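Oiling a black stone kitchen counter: dull patches after sealing

Kitchen and Bath > Countertops > Natural stone
Asked by zunis_kitchen, Saturday, August 1, 2020

We have a black stone counter, sold to us as granite by a yard called Arruda. I applied a water-based impregnating sealer (Zinent) along the full run. The next morning there were dull gray patches that show at a low angle. Dish soap and water does nothing. The surface is smooth to the fingernail. I cleared one section at a time and picked up the small items by hand, chopsticks included.
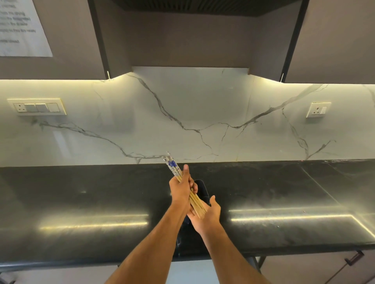

What I have tried so far

1. Warm water and dish soap, two passes.
2. Glass cleaner with a microfiber cloth. The patches got fainter, then came back when dry.
3. Nothing acidic. The invoice says no vinegar.

The counter cost 1,530 dollars installed and I would like to avoid paying for a repolish. Is this residue or damage?

Joana Salgado
Residue, most likely. An impregnator is supposed to go into the pores. Dense black stone has very few, so most of the product stays on top and dries as a haze. The usual cause is too long a dwell time before wiping.

Put a small amount of fresh sealer on one patch, let it sit for two minutes, and buff it off with a dry white cloth. The fresh product softens the old film. If that fails, use acetone on a cloth in a hidden corner first, with the window open and the stove off. Work in areas of around 50 square inches and change the cloth often.

Before you seal again, do a water test. Leave a few drops on the bare stone for 13 minutes and wipe. If there is no dark spot, the stone does not need sealer.

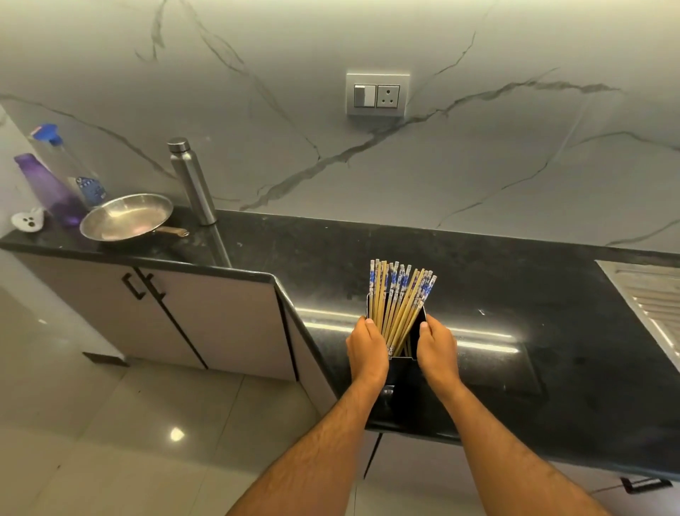
Does the same haze form with a solvent-based sealer?
It can. Solvent-based products give you a little more working time, but whatever is left on the surface still cures there. Wipe until the cloth comes away dry.

jusano40
had the same thing on mine. acetone worked. some black stone is dyed though so if the cloth turns black stop right there. also do not use steel wool, I did and now I have scratches by the sink

zunis_kitchen
Fresh sealer took off most of it. Acetone removed the rest, and the cloth stayed white. The water test left no mark after 13 minutes, so I am leaving the stone unsealed.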